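3.2 Items and surface

The second task set is the sink-side one: a dish and the thing that goes in it. Chosen because most households have some version of this and people dont agree on where the sponge belongs. Of the 9 households in the Coststead interviews, four kept it in a dish, the rest on the sink edge or in the basin (Tavares, notes, January).

Color was kept strong on purpose. Orange against a light gray top — easy to find, easy to code later. Seen narrow and close, the item reads differently than it does lying flat; coders in the first pass wrote down "soap" and "wax" for views like Figure 4a. 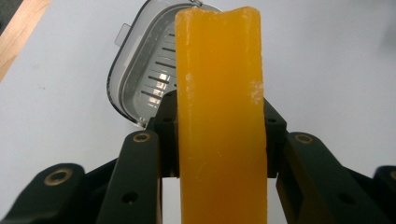
Figure 4a. Orange-yellow bar shape held upright, close view. Note uneven top edge and pale patch on the right side.

We therefore coded item identity from the wide view only, and used close views for edge and surface condition. Pale spots were logged as "residue, unspecified". No attempt to seperate soap film from wear.

The dish is oval, with a slotted insert. Slots matter here: interviewees in Sheehan said drainage was the main reason to own a dish at all. Placement was scored by final position — in dish, touching rim, or on the table. Orientation not scored.

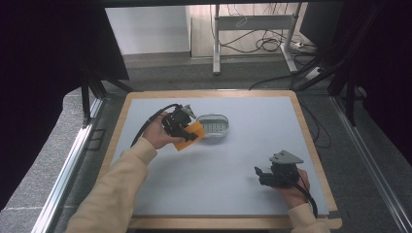
Figure 4b. Orange sponge held tilted beside the left end of the soap dish; rest of the tabletop between the hands clear.

Items near the dish but not yet down (4b) count as "in transit" and are left out of the totals in Section 4.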